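March 2021
Dye bench notebook, Korklow studio

Right, so the madder is back. I said after the last vat that I was done with roots for the season and would stick to onion skins like a sensible person, and then Doina Radulović dropped a paper sack of three-year-old madder on my chair and that was the end of that. It smells like a cellar and pencil shavings. I love it!

Plan for this round: same wool as before (the Gatora two-ply, undyed, the creamy one and never again the gray), alum mordant, and a slower climb to temperature. Last time I let the pot run away from me and everything went brick brown. Pretty brick brown, if you like that, and Dušan Vidmar does, he took two skeins home. But I was after red, the kind with a bit of orange in it when you hold it near the window.

Mordant notes, for whoever picks this up after me. I weighed out 461 grams of dry wool, which is an annoying number, but it's what was left on the cone after the sampling and I wasn't going to leave a sad little ball behind. Alum at the usual percentage off the card taped inside the cupboard door. Dissolve it in a jug of hot water first. I skipped that step once and found crystals in the fiber a week later. Wool went in wet, brought up slowly, held, then left to cool in the pot overnight with the lid on. I didn't add cream of tartar. Doina swears by it, but I think it pushes madder toward orange and I already get plenty of orange out of our tap water (or out of my impatience, the jury is out).

The roots got rinsed twice in cold water to get rid of the yellow, and the rinse water did come off a murky tea color, so something left the building. Kept the second rinse in a jar in case I want a peach on silk. Chopped the fat pieces with the garden shears, then gave the lot a soak until morning. I wanted to run it through the Zondstead grinder, but the hopper still has walnut hull in it from whoever had it last (me, it was me) and I couldn't face the cleaning.

Dye day. Held the pot at 60 degrees Celsius and watched it like a hawk. The card says you can go a bit hotter but I don't trust our burner, it has two settings, asleep and volcano. I sat next to it with the thermometer and the crossword and nudged the knob every few minutes. Lid off, turning the wool gently with the long spoon. No bubbling, no stirring in circles, I know what felt looks like and I don't want any more of it.

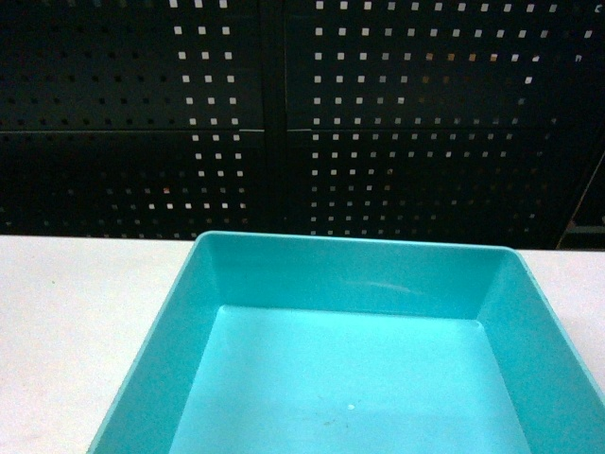
Tray, turquoise.

Color after the first hour was salmon. I got worried and almost threw in more root, then went and ate lunch instead. After lunch it was tomato soup. By the time I turned the heat off it was heading somewhere really nice, and I let it sit in the bath until the next morning. Wool looks darker wet, I know, I know, but even allowing for that it's the best red we've had out of this pot.

Chalk: a pinch in the bath at the start. The Karagiannis booklet says hard water helps madder along and ours is only middling. I'd love to do a side-by-side with and without, same wool, same pot size, but that means two burners behaving themselves at once. Dušan says he can bring his camping stove. We'll see.

Rinsing took forever. Lots of little root bits stuck in the yarn, they mostly shake out once it's dry but they're a nuisance in the sink, so please put the mesh thing over the drain. Next time the roots go in a stocking. I write that every single time. Somebody buy stockings!

Dry results, two days on:

Skein A, first bath: proper warm red, a tiny bit streaky near one tie. I tied it too tight. Figure eights, loose, at least four of them per skein.

Skein B, first bath: same red, no streaks. This one's going on the wall.

Skein C, second bath with the same roots: coral. Very even. Doina wants it for the stripes in the baby blanket.

Skein D, third bath: pale apricot, quite pretty next to the others. I dipped one end in the iron pot for a minute just to see, and it went a dusty brownish plum. Not sorry.

Rub test on white cotton: A leaves a faint pink mark, so it gets another rinse. B is clean. I didn't bother with C and D.

Light test started as well. I wound short lengths of all four on a card, covered half with foil and stuck it in the south window. It comes down after 26 days and please don't move it to water the fern. The last card got moved to water the fern.

Still to do: clean the grinder (yes, me), order more alum, ask Doina whether there's more of that root where it came from and how much she wants for it. The spent roots are drying on newspaper on top of the cupboard. I think there's one more weak bath left in them, maybe on a bit of linen, though linen wants a tannin step first and I've used up the oak gall.

Dušan is after skein B. He can't have it.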